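Notebook, Felta team – Friday, 16:10
Student project Trastov, manipulation track

Carried over from last entry: the tracker drops out when the wrist rolls past vertical. Still open. The Hudec calibration script now runs to the end on the lab laptop, but it writes the finger width in the wrong unit and the loader does not complain. Corrected by hand in the config file. Whoever touches the script next, please fix the source and delete my override.

Work on the task list for the Jendora round. The rules allow 38 object classes and say nothing about how they may be grouped. We had been writing one task per object, which gives short episodes and a model that reaches for the nearest thing regardless of the prompt. Proposal: write tasks by contact type (rigid box, cylinder with lid, soft body, flat film pack) and vary the objects inside each type.

Limits we have agreed on so far:
Time limit per episode: 28 seconds, counted from first finger motion.
Episodes per contact type before the first training run: 200.
Retries inside one episode: none. A dropped object ends it. 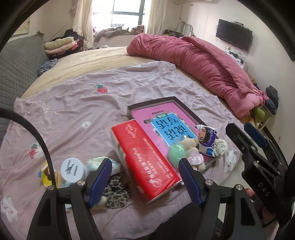
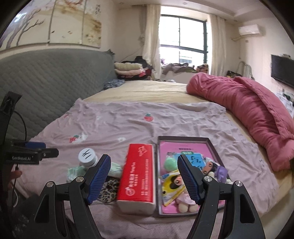 Grasp order is the part I am least happy with. The current draft sorts objects by size, largest first, and that ignores what is lying on what. With the long red pack resting diagonally across the pink book in the gray box lid, the size rule would send the fingers to the book first and drag the pack along with it. Same problem with cloth: leopard-print fabric under or beside a pack will get pinched together with it if the approach is low. New rule for the draft: top of the pile first, then free-standing items, fabric last. The white container with the round lid counts as free-standing, with the approach from the side and the fingers open to full width before descent.

Soft bodies need their own closing force. The value tuned on rigid boxes is too high for a doll or a teddy bear – the fingers keep closing long after contact and the stop condition never fires. Tried a threshold on closing speed in the simulator. It works for uniform foam. For knitted material the speed signal is noisy and I would not trust it yet.

Labels: "pick up the red one" is not a usable prompt. Use noun plus one attribute, no position words, lower case. The bedding is printed with strawberries, so "strawberry" must not be used as an object label anywhere in the list. Old labels in the sheet still have it.

Training split: hold out some 5 objects per contact type, same objects for every run. Last month each of us held out different ones and the success rates could not be compared. The list goes in the shared folder, read only.

To do:
Rewrite grasp order section, version 3 of the draft.
Closing force sweep for soft bodies.
Unit check in the Hudec loader, fail on anything over the maximum opening.
Ask the organizers if a lid counts as a separate object.

Laptop is left on overnight for the sweep. Do not close it.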